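Geter Publishes Results of Gripper Comparison on Desktop Computer Assembly

Two-finger grippers were tried on memory modules, processors and release latches over 234 logged runs

GRIVINE, August — Geter, a maker of end-of-arm tooling for light assembly, today released the results of a comparison of two gripper fingertip designs on the handling of desktop computer parts. The work was carried out at the company's Grivine test shop with Giannakopoulos, an integrator that builds repair and refurbishing cells for used office equipment.

The comparison covered the short, repetitive part moves that come up when a used tower computer is fitted with a processor and memory. Refurbishers still do most of this by hand. Parts are small, the contact areas must stay clean, and the space inside the case is tight once a power supply and drive cage are in place.

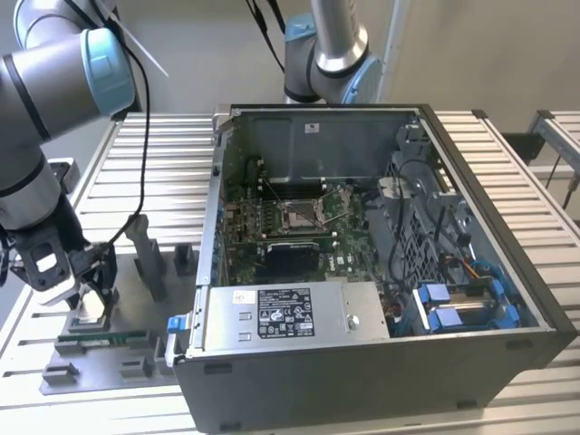

Test cell at Grivine, with an arm and gripper over the parts fixture and an opened desktop tower alongside.

The cell uses two arms at a slatted aluminum table. The tower is laid on its side with the side panel off, and parts are presented in a fixture plate next to it. Geter kept the plate in the same position for all runs so that differences in the results could be traced to the fingertips and the control settings.

Two fingertip designs were compared. The first, sold as the Cliltlow pad, has a soft contact face intended for flat and thin parts. The second is a hard, narrow tip that Geter has supplied to customers for several years. Both fit the same gripper body and can be changed without removing the body from the wrist. Grip force, closing speed and approach height were set separately for each design after a day of tuning.

Of the 234 runs, 158 were made with the Cliltlow pad and the rest with the hard tip. The split was uneven because the pad was new to the shop and the team wanted more data on wear. A run was counted as complete when the part was picked from the fixture, carried over the case, held at the handoff point and returned to its slot without a drop or an operator stop. Seating parts in the socket or memory slots was tried separately and is not included in these figures.

The main findings were:

Memory modules. The Cliltlow pad held modules by their long edges with less grip force than the hard tip needed. Modules tilted less often during the move over the case wall. The hard tip was faster to release, and it left more clearance next to the upright holders on the plate.

Processors. Both designs picked a square processor from its recess. The hard tip found the edges of the package more reliably when the part sat low in the recess. With the pad, the approach height had to be set again whenever the fixture was cleaned or moved.

Latches and levers. The hard tip did better on every latch tried. The pad tended to slip off small tabs, and Geter does not recommend it for this step.

Wear. The pad faces were inspected under magnification at the end of the trial. There was light scuffing at the lower edge and no tearing. The hard tips showed no measurable change.

Cable routing on the arm took up more time than planned. In early runs the gripper cable pulled against the wrist when the arm reached to the far side of the fixture. The team added slack at the upper joint and retied the line, and the stops went away. Giannakopoulos has added a note on this to its installation checklist.
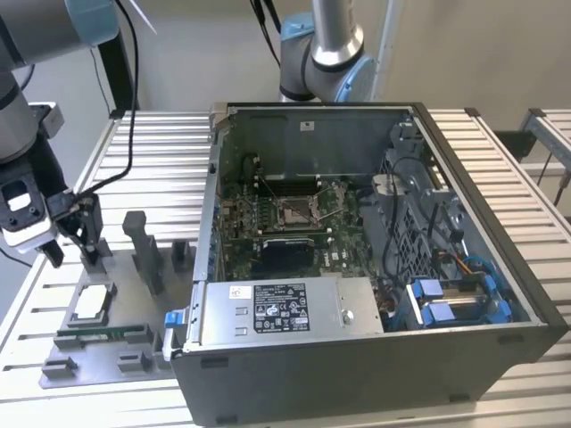

The gripper, parts fixture and opened tower in the test cell. The trial was planned by Aliki Tsolakis, Applications Engineer, Geter

"We expected one design to come out ahead on everything, and that did not happen," said Tsolakis, who planned the trial and wrote the report. "For modules I would use the pad. For latches I would use the hard tip and not spend time looking for a way around it. For processors it depends on how well your fixture holds its height, and a lot of shops do not know that number until they measure it."

Tsolakis said the fixture deserved as much attention as the gripper. The first version of the plate held modules too tightly, and the arm lifted the plate along with the part on several picks. The slots were opened up slightly and the plate was fastened to the table before the counted runs began.

The trial also included a short check of two controller settings. In the first, the gripper closed to a fixed width. In the second, it closed until a set force was reached. Force closing was easier on the modules and took longer per pick. Geter used it for all counted runs with the pad, and fixed-width closing for the hard tip. The report notes that this makes a direct comparison of cycle time between the two designs unreliable, and no cycle time ranking is given.

A second round is planned. It will cover seating memory modules and placing a processor in an open socket, with the second arm taking a larger part in the work. Geter is also preparing a fingertip with a soft face above a narrow hard edge, so that one tool could serve for both modules and latches. No release date has been set for that part.

Availability

The Cliltlow pad is available now for current Geter two-finger grippers. Customers with older gripper bodies will need an adapter plate, sold separately. The full report, including the force settings and fixture drawings, can be requested from the Geter applications desk at no charge. A limited run of 200 sample pad sets has been put aside for integrators who want to repeat the trial on their own parts. Requests should name the gripper body in use and the type of part to be handled.

About Geter

Geter designs and makes grippers, fingertips and wrist adapters for light assembly and repair work. Its test shop in Grivine is open to customers by appointment.

About Giannakopoulos

Giannakopoulos designs and installs automated cells for the repair and refurbishing of office equipment.

Media contact

Geter Applications Desk, Grivine
Attention: Aliki Tsolakis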